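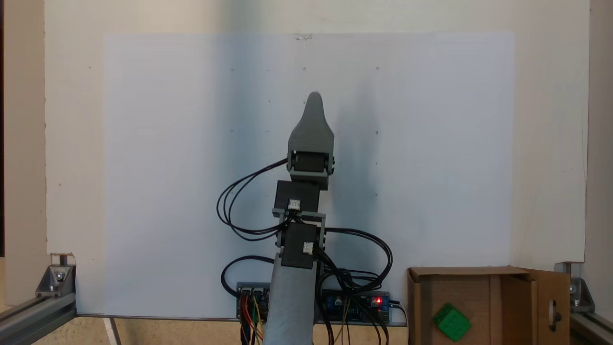 ## Keeping cables and cords in order

Most cord trouble in a house or a small shop comes from how cords are put away. A cord wound tightly around its own plug gets a sharp bend at the same spot every time, and that spot is where it fails. The tips below are for ordinary extension cords, chargers and the thin leads on bench projects.

### Coiling

Hold the plug end in one hand and lay the cord into loops with the other, giving it a slight twist with your thumb and finger so each loop lies flat. If a loop wants to flip over, let it flip and make the next one the other way. Loops the size of a dinner plate suit a lamp cord. A heavy outdoor cord needs loops twice that size.

Don't coil around your elbow. It is quick, but it puts a twist in every turn and the cord will come off in a corkscrew.

New cords keep the shape of the package for a while. Lay them out in the sun for an hour, stretched straight on a driveway or deck, and coil them after that.

### Ties

- Hook-and-loop strips are the best all-round choice. Thread one end onto the cord near the plug so it stays put when the cord is in use.
- Plastic zip ties are fine for cords that never move. Leave them loose enough to slide a pencil under.
- Rubber bands dry out and stick to the jacket. Use them for a day or two at most.
- Wire bag ties cut into soft insulation. Keep them in the kitchen.

A strip of old bicycle inner tube also works. Cut it across into rings an inch wide. Neema Kariuki sent in that one, and I have used it on all the cords in the garage.

### Cords that move

A lead that bends while it is working needs slack. Give it an open loop on each side of the moving part and fasten it on the solid parts only. If you tie it down right at the joint, the wire takes all of the bending. The same goes for a swing-arm lamp, a sewing machine pedal or the cord on a drill press light.

Move the part by hand through its full travel before you plug anything in. The loop should neither pull tight nor drop into the works.

### Labels

Label both ends. Masking tape folded over into a small flag is good enough indoors and takes pencil or marker. For the garage, use white cloth tape and go over the writing with clear nail polish.

Write what the cord belongs to and its length. For power adapters, write the name of the device on the brick itself. We have one that charges at 500 milliamps and another that looks the same and doesn't, and they spent years getting mixed up in the same drawer.

### Storage

Hang long cords on wide pegs or on a piece of scrap pipe screwed to a stud. A single nail makes a kink. Short ones go in a shoebox, each in a cardboard tube from a paper towel roll - stand the tubes upright and you can read the labels from the top.

Go through the box every December. Throw out anything with a cracked jacket, a loose prong or a scorch mark. Tape over a crack is not a repair.

### Cleaning

Unplug first. Wipe the cord with a damp cloth and a drop of dish soap, then with plain water, and dry it before it goes back on the peg. For paint specks, try a fingernail. Solvents can soften the jacket, so leave them on the shelf.

Sticky residue from old tape comes off with a little cooking oil on a rag. Leave it 20 minutes, wipe, and wash with the soap again.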